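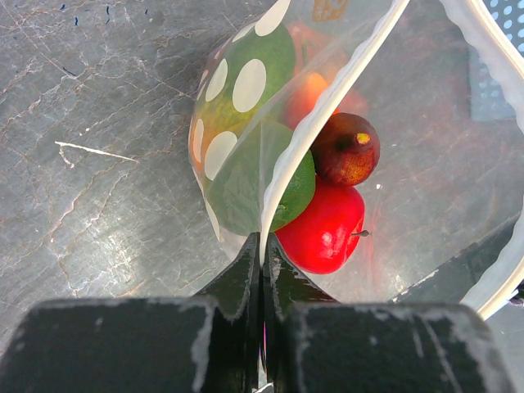 *Fingers closed on the white strip of the fruit bag.*

I've been working on the gripper again. The arm itself has been done since January, and I have mostly left it alone, apart from retightening the shoulder belt every few weeks. The hand is where all my evenings go.

For anyone new here: the arm is called Stinholm, after the street I lived on when I started it. It's a home-built arm with a two-finger parallel gripper, a small camera at the wrist, and a Hsiao controller board that I bought used and have had to reflash more often than I'd like. The finger drive is a Nikement servo. I built most of it at Trallstead, the shared workshop across town, and I still go there for anything that needs the mill or the good drill press.

The current job is thin plastic. I had the gripper picking up blocks, cups and a roll of tape well enough by the end of last year, so I moved on to bags. A bag with fruit in it is a bad object for a robot. The outside is soft and shiny, the inside is heavy, and the part you want to hold is a narrow edge that lies differently every time you put the bag down.

## Closing force

My old close routine was simple. Drive the fingers together until the servo current goes over a limit, then hold. The limit was set at 600 milliamps, which I picked for blocks. On a hard object the current jumps right away and the fingers stop. On film there is almost nothing to push against, so the tips travel until they meet each other, and then the servo leans on itself until it hits the limit. The grip is real but it comes late, and the flex in the fingers opens the tips up slightly at the front. That's the worst place for it, because the front is where the film is.

I tried a lower limit first. At 125 milliamps the fingers stopped early from friction in the slides, sometimes with a visible gap. I cleaned the slides and put on a thin grease and that helped a little, but the friction still changes depending on how long the thing has been sitting. A low limit on its own wasn't going to do it.

What I have now is two stages. The first stage moves by position, to just short of where the tips touch, and ignores current unless it spikes. The second stage creeps in slowly and watches the current from there. I log the encoder count when it stops. With nothing between the tips it stops at 744. With film between them it stops a little earlier, and the difference is small but steady enough that I can use it to tell a missed grab from a good one. I'd like a bigger margin. A finer encoder would give me one, and I'm not buying one this month.

## The fingers

The black finish is chipping on both fingers, mostly along the edges and at the upper corners of the blocky part, and there's a pale gray-white showing underneath. I don't mind how it looks. I do mind the chipped edges on the inner faces, because film catches on anything rough. I went over the tips with 600 grit and then finer paper, and I stopped when a strip of bread bag would slide across them without snagging.

I thought about rubber pads. I had pads on an earlier pair and they were great on cups. The trouble with film is that rubber grabs it before the fingers are in the right place, so the bag bunches up and gets dragged along. Bare tips let the film slide until the squeeze begins. Murali Nadar, who has the bench next to mine at Trallstead and has built more grippers than I have, thinks I should put a very thin pad on one side only. I'll try it. I have a sheet of thin silicone in a drawer someplace.

The next pair will also be a little stiffer. The taper looks good and gets into tight places, but the narrow part bends under load. I've drawn a version with a rib down the back. It adds some weight, and I'll have to redo the gravity compensation for the wrist, which is an afternoon of moving the arm to different poses and writing down torques.

## Seeing the edge
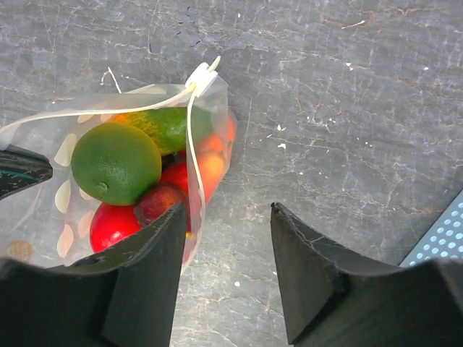 *Fingers open in front of the bag. Lime on the left, apple low down and partly behind the left finger.*

The vision side is harder than the mechanical side. I'm looking for the white line across the top of the bag, and from the wrist it's a thin light curve over a dark gray counter. You'd think that would be easy, and on a plain counter it might be. Mine is marble-patterned, with white and rust veins running all over it, and some of those veins are the same width and brightness as what I'm looking for. My first detector went straight for a vein and tried to pinch the counter. I hit the stop button, and I now keep a hard floor in the motion planner so the tips can't go below the surface height I measured.

The printing on the bag doesn't help either. It has pale spots, and where the spots get close to the top the detector sometimes joined them to the edge and pulled the curve off to one side.

Things that improved it:

- Looking for the fruit first. Color is easy even through cloudy film, so I find the whole colored blob and only search for the white line near it.
- Throwing out any line that doesn't move when the bag moves. I nudge the bag with the side of one finger and take a second look. Veins stay put.
- Turning off the lamp over the counter. The film throws back big hazy patches of light and the counter gets glare of its own, and both got better with only the ceiling light on.

The nudge takes extra time and looks a bit silly, but it did more than anything else I changed. Aurelia Holzer suggested it in the comments on my last post, so thank you, Aurelia. She also suggested a polarizing filter for the camera. I ordered one and it doesn't fit the lens, so I need to make a ring for it.

I should say that color by itself is not as good as I hoped. The red apple and the green lime come through clearly almost every time. The orange fruit behind a couple of layers of film goes soft and spreads out, and the dark red one can drop below my brightness cutoff and leave a hole in the blob. For my purpose that's fine, since I only need to know roughly where the pile is. If I wanted the arm to take out one particular fruit I would need something better.

## Where it stands

I ran a batch over two evenings with the bag in different positions and the two-stage close turned on. The arm got hold of the edge on 59 percent of tries. Before the nudge and the new close routine it was bad enough that I had stopped writing the numbers down. Most of the misses now are depth. The tips close just above the film, or they come in too low and push the edge flat so it slips under.

Lifting is a separate problem that I've barely started. The few lifts I tried were slow and short. The load shifts as soon as the bag leaves the counter, the whole thing swings, and the wrist controller doesn't like it. I've turned the acceleration way down for now. I'd also like to find out how much weight the tips can hold by friction before the film slides out, and for that I'm going to hang a kitchen scale hook on a strip of film and pull. Easier than doing it with the arm, and nothing gets dropped.

Next on the list is the ribbed fingers, then the one-sided pad – in that order, so I know which of them made the difference. The 3D printer at Trallstead is down with a clogged nozzle and there's a queue behind it, so it may be a couple of weeks. In the meantime I'm going to clean up the close routine and post it with the rest of the code. The version that's up there now still has the old current limit in it. If you're running it on your own gripper, change that before you try it on anything soft.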